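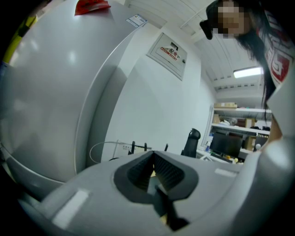 The refrigerator and the panel, back room.

The unit had been installed against the north wall, under the distribution box, by somebody who did not expect to be asked about it. Radu Coman wrote this down as "location unsuitable" and moved to the next line of the form.

The form had 36 lines. It had been drawn up in Mesville for the closing of sites, and it asked the same things of a refrigerator that it asked of a forklift. Make. Condition. Attached items. Disposition. For the third line he wrote: one packet, red, on top. One label, white, upper right, applied crooked. He did not open the packet. The form had no line for contents of attached items, and he had learned at Kalalgate to stay inside the form.

Adebayo Oyewole came in at ten past four with the meter and the long screwdriver.

"Is it on the list?"

"Line 10."

"The panel or the fridge?"

"The fridge. The panel belongs to the building."

Oyewole looked at the panel. The two red characters on the front meant power distribution, and he had painted the same two on a spare cover once, at the Ronavdale plant, to replace one that had been lost in a flood. He had got the second one wrong. It had stayed up for six years and no inspector had mentioned it.

"You can't service that with this in front of it," he said. "You'd be reaching over."

"People did reach over."

"Who?"

"Stanciu, mostly."

Stanciu had run the night shift. He was not tall. To reset a breaker he would have stood on something, leaned across the top of the refrigerator with one arm, and worked the latch on the right side of the box with his fingertips. Coman had seen the method in the incident log, where it took up four words: reset by usual method. The entry recurred through most of one February and then stopped. The line load had been corrected, or Stanciu had stopped writing it down. The log did not distinguish.

Oyewole pulled the plug and held it for a moment before laying it on the floor. The compressor ran down. It had been making a low note, slightly flat of the fluorescent tube, and with it gone the tube could be heard by itself.

"Rated draw?" said Coman.

"Plate says 234 watts. I had less on the meter."

"Put the plate."

"The meter is what it was doing."

"The column is headed Plate."

Oyewole gave him the plate figure. Coman wrote it in. In the margin, smaller, he wrote the meter reading, which was against procedure, and initialed it.

They did the door next. It closed well. The gasket took a strip of paper along its whole length and held it, and Oyewole drew the strip out slowly at each station, top, hinge side, foot, the way the manual laid down for cold stores. Interior: two shelves, one drawer, a jar with a Friday written on the lid and no other information. Coman entered the jar as a consumable. Odor: slight.

"What's the disposition?"

"Three choices," said Coman. "Transfer, sale, scrap. Transfer needs a receiving site. There is no receiving site."

"Sale, then."

"Sale needs a value above 400."

"In what?"

Coman turned the form over. The back was blank. "It doesn't say."

Oyewole sat down on the step stool. It was gray, with a worn place on the upper tread the width of one shoe. He noticed this and moved to the lower tread.

"Was that on the list?" he said.

Coman checked. The stool was not on the list. It had never been bought, or it had been bought as something else. He considered line 36, which was headed Other and had been left open for such cases, and which he preferred to deliver empty.

"He'd have kept it here," said Oyewole. "For the reaching."

"Presumably."

"And the packet?"

"I haven't looked."

"He might want it."

Stanciu's forwarding address was in the Mesville office, in a cabinet that had been line 7 on an earlier form and had gone to sale with its drawers locked. Coman explained this. Oyewole listened to all of it and then put the meter back in its case, with the leads folded the way he liked them – red over black.

Under Disposition, Coman wrote "pending," which was not one of the three. Then he went to line 36 and wrote: stool, step, one. Condition: used. Attached to line 10.

He switched off the light on the way out. Oyewole went back for the screwdriver, and was gone somewhat longer than a screwdriver required, and when he came out the plug was in again and the low note was going in the dark.

Coman corrected the entry for Condition from "off" to "running," and initialed that too.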